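Stevonura Opens Its Note-Taking Course to High School Juniors and Seniors

I'm Brândușa Pană, and I run the study skills program at Stevonura. I get to share some news I've been sitting on since spring (I'm terrible at keeping secrets, ask my students). Starting in August, our note-taking course, Finness, is open to high school juniors and seniors, and it's free for the whole school year!

Until now Finness was only for first-year college students. We had 471 of them last year, and so many told me the same thing: I wish I'd had this when I was sixteen. Well, okay then. I rewrote the lessons over the winter, cut the long readings, and added a lot more practice with real class material like lab reports, history chapters and those math pages where the teacher skips a step.

Students meet online for 40 minutes at 4 p.m., and they bring whatever they wrote down in class that day. We rework it together. Messy notebooks are very welcome, mine are a disaster.

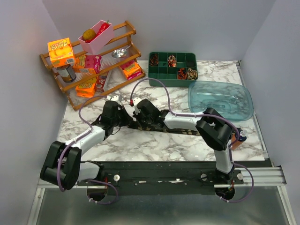 We have room for nearly 3000 students this first year, thanks to our friends at Trivovine, who are covering the workbooks, and Chauke, who host the online classrooms. Each student gets 2 workbooks, one per semester, mailed to their home or school.

Teachers can sign up a whole class, and families can sign up on their own through the Stevonura website. Questions about the course come straight to me, and I do write back, usually in the evening once the last group has logged off.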